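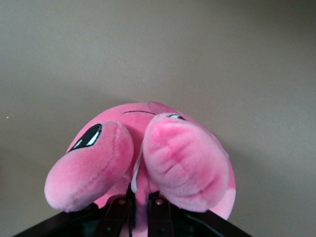
## 5. Your First Few Loads, and the Odd Ones After That

By now the Torau 286 should be level, plugged in, and connected to cold water at the very least. If it's still strapped to the shipping bolts, go back to Section 3. The machine will run with the bolts in. It will also walk across the room, and the warranty department in Dridville has heard every version of that story.

This section covers the empty first cycle, ordinary laundry, and then the things people put in a washer that the designers would have preferred they didn't: pillows, stuffed toys, sneakers, a shower curtain. Dryers are in the separate booklet.

### 5.1 The empty cycle

New machines have a little water left in them from factory testing, and they smell like a new raincoat. Run one load with nothing in it.

1. Open both water taps all the way. Half open counts as closed as far as the 286 is concerned.
2. Check that the drum is empty. Look up at the top of the drum too, where the bag with the manual, the hose clip, and the spare filter cap is taped. You have presumably found the manual.
3. Pour half a capful of detergent into the middle compartment of the drawer.
4. Turn the dial to **Whites Hot** and press **Start**. The door locks with a clunk.
5. Stay within earshot for the first fill. Feel along both hose connections with a dry paper towel. If the towel comes away damp, press **Pause**, close the taps, and tighten the fitting by hand.
6. When the display reads **End**, wait for the second clunk and open the door.

> **Caution:** Do not use pliers on the plastic inlet nuts. Hand-tight is tight. A cracked nut will behave perfectly until you leave the house.

### 5.2 The drawer

The drawer has three compartments, and the symbols on them were chosen by someone who had never met a customer. In plain words:

| Compartment | What goes in it |
|---|---|
| Left, smallest | Fabric softener, up to the line |
| Middle, largest | Detergent for the main wash |
| Right | Detergent for **Prewash** only |

If you put detergent in the right compartment and don't select **Prewash**, it will sit there. You will find it next time, as a kind of blue putty.

Powder and liquid both work. For liquid, click the gray flap down in the middle compartment; for powder, click it up. Pods go straight into the drum, at the back, before the clothes. A pod in the drawer dissolves on its own schedule, usually onto the towels of whoever washes next.

**How much detergent?** Less than the bottle says. The bottle is written by people who sell detergent. In soft water, half of the marked dose handles a normal load. If you open the door and see foam, run **Rinse + Spin** and use less next time.

### 5.3 An ordinary load

1. Empty the pockets. Tissues are the usual culprit, though the Cullinane service center has a mug full of guitar picks.
2. Close zippers and bra hooks. Leave shirt buttons open.
3. Load loosely, until you can still fit a flat hand between the top of the laundry and the drum.
4. Close the door until it clicks. A sleeve caught in the gasket will let water out, slowly, down the front, where you'll blame the hoses.
5. Pick a cycle. The light next to **Start** blinks until you press it, and goes steady once the machine has accepted your decision.

The cycles most people end up using:

- **Everyday**: the one you'll use for nearly everything.
- **Quick**: takes 34 minutes. Good for clothes that were worn once and are being washed out of politeness. Don't fill the drum past half.
- **Whites Hot**: towels, sheets, dishrags.
- **Gentle**: slow drum, cool water, final spin at 400 rpm. Most of 5.5 depends on this one.
- **Bulky**: extra water and long pauses, for anything that soaks up its own weight and sulks.

**Note:** The time on the display is an estimate. If the machine can't balance the load it will stop, tumble, and try again, and the last minute may last a good deal longer than a minute. Leave it alone. It's thinking.

### 5.4 Changing your mind

To add a forgotten sock, press and hold **Pause** for three seconds. If the water is below the door, you'll hear the lock release. If it isn't, the display shows a small padlock and you and the sock will have to wait.

To cancel a cycle, hold **Pause**, turn the dial to **Drain**, and press **Start**. Turning the machine off at the wall also cancels the cycle, but leaves you with a locked door and a drum full of water, and the next page you'll want is 8.2.

### 5.5 Things that aren't clothes

Read the label first. If the label says surface wash only, the 286 isn't the right tool. If the label was snipped off years ago, treat the item as the most delicate thing it could reasonably be.

**Stuffed toys**

1. Check for batteries, voice boxes, and wires, and squeeze the middle and the feet. Anything hard that doesn't come out means washing by hand with a damp cloth.
2. Go over the seams. Sew up any gap before washing. Stuffing that gets loose goes to the pump filter, and you'll be meeting it there in Section 8.
3. Put the toy in a zippered mesh bag or a pillowcase tied at the neck.
4. Add a couple of light towels for balance. One toy on its own will thump around like a shoe.
5. Select **Gentle**, cold, with a small dose of liquid detergent and no softener.
6. Press the water out between two towels. Don't wring.
7. Reshape it and dry it in moving air, turning it now and then. The outside will feel dry long before the inside is. Give it another day.

**Note:** Explain the procedure to the owner beforehand. Noreen Hanrahan, who ran our phone line through most of one July, reports that the door window is a mixed blessing: some children like to watch, and some really do not.

**Pillows**

1. Wash them two at a time, standing up on opposite sides of the drum. A single pillow will trip the balance sensor.
2. Select **Bulky**, warm, and add **Extra Rinse**.
3. Run a second spin afterward. If a pillow is still heavy when you lift it, run a third.

Foam pillows and memory foam anything should stay out of the machine. They tear when wet, and they tear into pieces the size of the drain.

**Sneakers**

1. Take out the laces and insoles and wash those by hand.
2. Knock the dried mud off outdoors.
3. Put the shoes in a mesh bag with some old towels. Select **Gentle**, cold, and switch the spin to **No Spin**.
4. Stuff with plain paper and dry away from the heater.

Leather and suede are excluded, whatever your cousin says.

**Shower curtains**

Plastic ones do well on **Gentle** with a bath towel for company. Turn the spin off. The plastic holds pockets of water, and the machine finds them upsetting. Hang the curtain back up while it's still dripping, and let the tub deal with it.

**Rubber-backed rugs**

Cold only, and only if the backing is sound. Rub it with your thumb. If it leaves crumbs, the rug's washing days are behind it.

> **Caution:** Never wash anything that has gasoline, paint thinner, or cooking oil on it in quantity. Oil-soaked rags can catch fire in a dryer, and can do it after the dryer has stopped. Ask your local waste service how to dispose of them.

### 5.6 After every load

- Leave the door ajar. It's the cheapest cure for the smell people write to us about. If you have small children or a cat, close it and wipe the gasket dry instead, and always check the drum before you start a cycle.
- Pull the drawer open an inch.
- Run a finger around the fold in the gasket. Coins, hairpins, and one sock per household collect there.
- Close the taps if you'll be away for more than a few days.

### 5.7 If something seems off

| What you notice | Try this |
|---|---|
| Won't start, light blinking | Press **Start**. Then open the door and close it again, harder. |
| Fills very slowly | Taps fully open? Hose kinked behind the machine? |
| Loud banging in the spin | Pause, spread the load out, add a towel. If it bangs when empty, see Section 3 about those bolts. |
| Clothes still soaking | Load was too small or too lopsided. Run **Spin** again. |
| White streaks on dark clothes | Too much powder, or the drum was packed. |
| Display shows **F4** | Pump filter is blocked. Section 8.1, and bring a shallow pan. |

If none of it helps, write down the code on the display and the serial number from inside the door rim before you call. Finbarr Ó Dálaigh at the Povmont parts desk will ask for both, in that order, and he is very patient while you go and look.

*Section 5 revised 1/21/19. Continue to Section 6, Hard Water.*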